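30/04/2018

Rain again until lunch, then a thin sun. I slept badly because I was doing sums in my head. I had promised myself to decide about the piano before the end of the month, and today the month has ended. 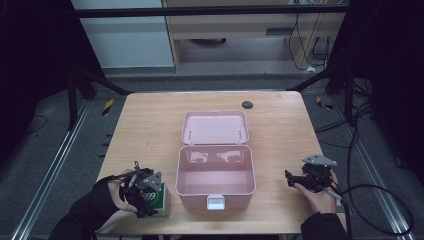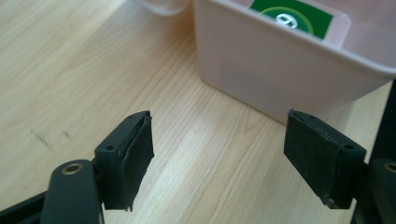
Notebook 2, p. 79

I went back to Caputo in the afternoon, alone this time. Florian says I become polite when he is with me and I agree with the seller on everything. He has right. Alone I am polite also, but I am slower.

The upright was still there, in the corner behind the organ with the missing pedals. It is a Dulero, walnut, not tall, and the price on the card is still £1,799. Mr Baird let me play as long as I wanted. First I played scales, very softly, like a person who enters a church. Then the little Schumann piece which my aunt taught me, and I forgot the left hand in the middle part, the same place where I always forgot it as a girl. Strange that the fingers keep a mistake for so many years.

The bass is beautiful. The top octave is a bit hard, like spoons. There is one key, the F above middle C, which comes up a moment too late. I played it many times in order to be sure. Angus Baird came over and said, "Aye, she sticks a wee bit," and I was grateful that he did not pretend. He will repair it and include the delivery, but the tuning I must pay myself, after the piano has stood a few weeks in our room. He explained that it must get used to the air. I understand this very well. I needed much longer than a few weeks for the air in Scotland!

I asked for the price to be lower. I had practised the sentence on the bus: "Would there be any room to move on the price?" It came out correctly, and then he said no, and I had not practised what comes after. So I said "thank you" and looked at the pedals. In the end he offered the stool. It is a good stool, it turns without noise, but the seat is torn on one side. Annag Cruickshank will know how to cover it; she did her own kitchen chairs with an old curtain.

On the way home I met Jeanie Ritchie at the bus stop and told her everything. Her mother had a piano that stood in the front room for 40 years and was played at New Year only. They kept the good glasses on it. When the house was sold it could not go through the door any more, as the hall had been made narrower, and they had to take it apart with a saw. I wish she had not told me about the saw.

At home I measured our own door three times. It fits, with a hand's width left over. The stairs outside are the question. There is the turn by the meter cupboard, and the neighbours leave the pram there. I will write them a friendly note. Florian thinks it should stand against the inner wall, where the bookcase is now, and I think so too, although it means the bookcase goes to the bedroom and I will have to listen to his complaints about the dust. He made soup with the last leeks. Too much pepper, but I ate two plates.

After dinner I telephoned my aunt. I wanted to tell her quietly, and of course I cried a little -- she did also, and then she asked immediately which make it is and whether the pins are tight. I had not thought to ask about the pins. She was a little bit strict with me. She said that a piano with loose pins is a cupboard. So tomorrow I must ring Mr Baird before he opens the shop to other people, and ask about the pins, and only then say yes.

She also asked if I still have the green album with her fingerings. I have it, I think, in the suitcase under the bed, together with the winter things. I did not look yet. Florian is already asleep and the suitcase makes a terrible noise on the floor.

To do: the pins. The note about the pram. Ask the bank if the money from the savings can be moved in one day. Ring Annag for the stool.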